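Corner shop news

The drinks shelf at the Ekthorpe shop is under new management, in the sense that Yatziri Cuautle has taken over the ordering and no longer asks the rest of us what we think. Last April we were asked, and the result was a great deal of ginger beer. It is still available, at a price that falls a little every month.

Her first order leans towards fruit. Sales are up, the under-twelves are delighted, and the parish council has had one letter on the subject of change. It ran to 781 words - we have printed none of them.

Pink vitamin C water, with cherries on the label, is on the middle shelf next to the orange.
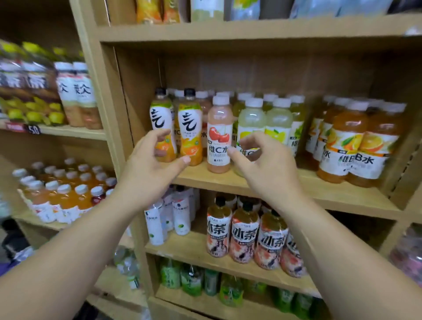 Opening hours

From Monday we close at 6.30, except when Yolotzin Pacheco is on the till, when we close once she has finished talking. The Markness bus still stops outside at 23 minutes past the hour, or so the timetable maintains. Bread orders by noon the day before, please, and in writing - shouting from a car window does not count.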